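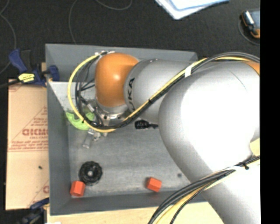 Tastthorpe, 25 May 2022

Bundling cables over a bin without making a nest

Posted by Aitana Ibarra in Workshop & Garage

I have reached the stage of life where I have opinions about cable ties, and I'd like better ones.

My setup is a bench with gray rectangular bins along it. Above the bins run yellow cables and black cables, which I would like to keep together and out of the bins. The yellow is stiffer than the black and does what it wants. The black is thin and does what the yellow wants. I've been leaving a wide loop, yellow on the outside and black curving along inside, much like the one at the top of the page, and tying it at the ends with white ties.

It looks fine for a week or so. Then the loop sags, the strands come apart on the lower stretch, and I reach into a bin for a hinge and come up wearing a bracelet.

So, three things. Zip ties or the fabric wrap stuff? How big should the loop be? And is it bad that the second bundle fans out into separate strands on its way down, or do I just find it upsetting? I bought a bag of 140 zip ties at Drisov, so I'm hoping the answer is zip ties.

9 people found this helpful

Maksym Demchenko

Sorry about the 140. Wrap for anything you expect to open again, zip ties for anything you don't. You will expect not to open it again and you will be wrong, so mostly wrap.

The trouble with zip ties on a mixed bundle is that people pull them until they squeak. The stiff cable doesn't care, the thin ones get pinched against it, and all the bending ends up happening right at the tie. If you can't turn the tie on the bundle with two fingers, it's too tight. Cut it off and use another, you have plenty. And trim the tails flush. A tail left sticking up will get you across the knuckles, usually on a day when you already have a splinter.

Spacing: I put one every 11 inches on a straight run and closer than that going into and out of a bend. None in the middle of the loop itself. The cables on the outside of a bend have farther to travel than the ones inside, and they need to slide past each other a little. Your yellow-outside arrangement is the right way around, by the way. Stiff stuff takes the big curve, thin stuff takes the small one. Try it the other way and you get a pretzel.

Loop size depends on the cable, and the jacket or the maker's sheet will usually give a minimum bend. If it doesn't, make the loop as wide as the space allows and stop when it starts touching the bin.

The sag is most likely the first support being too far back. Put something solid close to where the loop starts. Tying it to another cable doesn't count as something solid, and I say this as a person who did it for years.

Aitana Ibarra replied

I had tied it to another cable. I'd like that struck from the record.

vokton_and_off

just get bigger bins. I have the Manzano ones, they're deep enough that if a cable hangs in there who cares. mine has been like that since August. also label both ends of everything with tape, not what you asked but you'll thank me

15 people found this helpful

pegboard_pat

I disagree with the bins answer, though I agree about the tape. Anything that dangles into a bin will get grabbed along with whatever you're after, and a deeper bin only means you grab it with more confidence.

On the fanning out: a bit of spreading near the end is normal, as each strand has to leave for its own connector eventually. It's a problem if strands hang lower than the main bundle, or cross in front of something you reach past. Gather them loosely with one wrap just above where they split and let them go their separate ways after that. If the lengths are uneven, take up the slack back at the support. Don't coil it at the connector end, where there's never room and the small plugs get tangled in it.

Also, move the bin before you redo any of this, or slide a piece of cardboard over it. Trimmed tie ends are the same size as everything you own that matters. I went through a bin of 816 small screws picking out little white plastic bits, and some of them are still in there.

Aitana Ibarra replied

Cardboard is on. Wrap is bought. The zip ties have been moved to a bin of their own, with a label on it, in tape.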